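Woron opens its doors, but the hard questions stay outside

PRIMHAM - Woron let the public into its workshop in September for the first time, and 48 people signed up to see how the company plans to teach robots to handle household objects. They saw a lot of table.

The teaching is done by hand. A worker holds a gripper with two black fingers and a camera, does a small chore, and the recording goes into a pile that a robot is later supposed to learn from. Hélder Neves, who runs the project, told visitors the pile now stands at 1528 recordings.

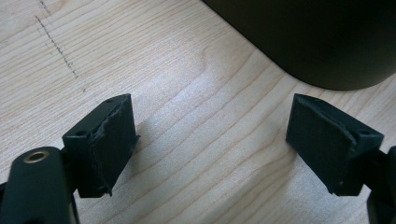

Asked how many of those a robot had managed to repeat without help, Neves said the company was "not at the stage of giving out a score." He said the same thing when the question came up again after the coffee break.

No robot arm was put through its paces during the 2 p.m. session. Woron had promised "robots at work" on its flyer, and a few guests said they had expected something that moved by itself. Mateja Đorđević, who packs orders at a warehouse across town, was allowed to try the gripper and found it easy to use. "But I was the one doing it," she said. "I can already pick things up."

Neves said the simple setup is the point, as the tool is cheap and anyone can learn it in an afternoon. He would not say what it costs. 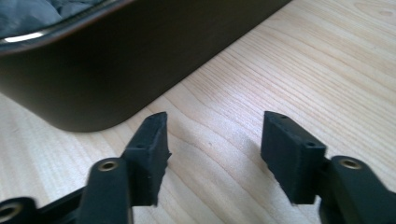
Woron wants to have a machine folding and sorting at Omerović, a linen service, by next summer. Ljubica Kos, the operations manager there, said her firm has signed nothing yet and would want to see a full shift done before it does. She has heard promises like this before, from Wetari, which left her with a sorting line that ran for two weeks - and a service bill.

A second open day is planned for the spring. Neves said a robot will be running at that one. Sign-up is free, and places are limited to 101.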